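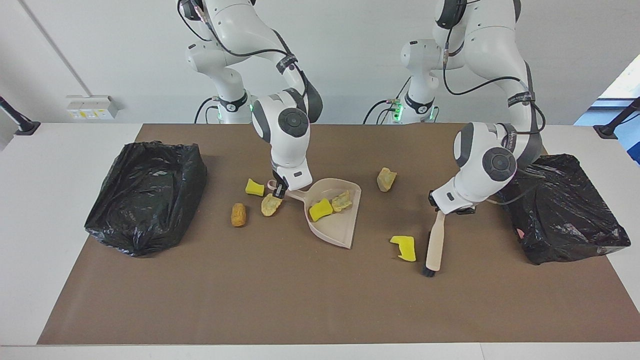

Jawad Abbasi

Fredy Quispe has run the print and retouching side of Savetti, a portrait studio, for six years. Before that he scanned negatives for an archive. I asked him how a sitting becomes a finished album.

"The raw files go to two drives before anything is opened," he said. "Then I cull. A family sitting gives me over 80 frames and I keep 30."

His monitor is calibrated monthly, at a fixed brightness in a dim room. Most dark prints, he said, come from screens set too bright. "People edit on a screen at full power, then blame the lab."

For skin he works on two layers, one for tone and one for texture, and leaves the texture layer mostly alone. Lines stay unless the client asks. Stray hairs go.

Proofs are made on a matt cotton paper from Lestov – he tried a lustre stock from Petier and found it reflected too much under glass. Each paper has its own profile, remade whenever the ink batch changes.

Last June he printed a single wedding order of 1,469 sheets. "Two were rejected, both for head marks on the lower border. I cleaned the heads and ran them again."

He still trims by hand. The Ghauri cutter in the back room is used for mount board only.

2019-04-11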